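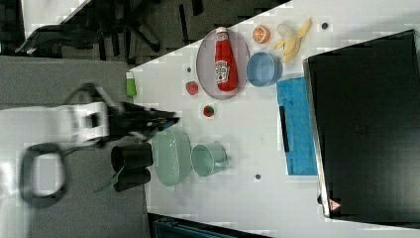
Kitchen > Tips > Sauces and Condiments
Search tips Go
Tue 26 May
By the Poston Pantry desk

Getting the last of the sauce out

I love a squeeze bottle, but I can't stand throwing one away with a good spoonful still stuck to the sides! A few habits have changed that at our place, and they work for mustard, barbecue sauce and honey as well as tomato sauce.

Store it cap down in the fridge door. If the bottle won't balance, stand it in an old mug (my chipped Trirura one has had the job since October).

For thick sauces, hold the cap tight and swing the bottle in a big arc, arm straight, 2 or 3 times. Do this outside the first time. Trust me.

When it really is down to the dregs, add a splash of vinegar, shake hard and pour the lot into whatever's on the stove. Baked beans love it, and so does a meatloaf glaze. Mustard dregs get oil and lemon juice instead, and there's your salad dressing, already in its shaker.

Crusty caps: soak in hot water with a drop of dish soap for 16 minutes, which is one load of towels on quick spin in my laundry, then poke the hole clear with a toothpick. Dry it properly before it goes back on.

Stained plastic tubs are a different beast. Rub with a paste of bicarb and water, rinse, and leave them in full sun for the afternoon. Most of the orange colour fades. Curry is more stubborn and may want a second day.

Glass jars I soak overnight to get the labels off, then a little cooking oil on the gluey bits. The 252 mL ones are my favourite size for leftover pesto, with a thin layer of oil on top.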